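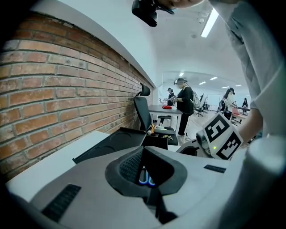 Does the Raltness desk have to be fixed to the wall?

The Raltness is freestanding. It stands on its own white legs and can be pushed flat against brick, plaster or paneling without brackets. If your wall is uneven, as most old brick is, leave a gap of 2 cm behind the top so cables can pass down the back.

Raltness long desk, white
Item 330
By Kikurska

The Raltness is a plain white desk for rooms where the work runs along one wall. The top is flat from end to end, with no raised lip at the back and no built-in shelf. We sell it mostly to small offices and to people who have turned a spare room into a place to work. Two or more can be lined up to make a single run.

The legs are the same white as the top. Each one has a leveling foot that turns by hand and gives 15 mm of adjustment. If the floor slopes a lot, set the lowest corner first and work back from there.

In the box
Desk top
Legs with leveling feet
Bolts and hex key
Cable clips, pack of 20
Printed instructions 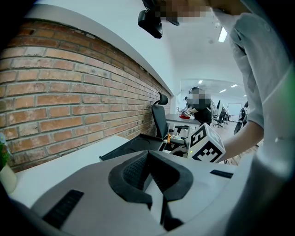 A white top shows marks sooner than a dark one, so it is worth knowing how to look after it. Wipe it with a damp cloth and a little dish soap, then dry it. Pen ink comes off with rubbing alcohol on a cotton pad. Do not use scouring powder or the rough side of a sponge – both will dull the finish, and it can't be polished back. Put a saucer or a felt pad under plant pots. Water that sits under a pot overnight can leave a ring.

Choosing a chair
Any office chair with height adjustment will work. A chair with a tall mesh back and a headrest takes up more room than a basic task chair, especially if you lean back in it, so measure the floor behind the desk before ordering. Chairs with fixed arms may not slide all the way under. The Henao chair, sold separately, has arms that drop low enough to clear the top.

Putting it together
One person can fit the legs, but turning the desk upright takes two. Build it upside down on the carton, flattened out, to protect the surface. Start every bolt by hand before tightening any of them. Check the bolts again after a week or so of use.

Delivery and returns
Orders placed before noon leave our Orevcombe warehouse the next working day. The top ships in one long carton weighing over 20 kg, so please measure stairs and tight corners ahead of time. Unused desks can be returned in the original packaging. Assembled desks can only be returned if a part is faulty.

Spare parts
Leveling feet, bolts and cable clips can be ordered separately. Quote item 330 when you write to us.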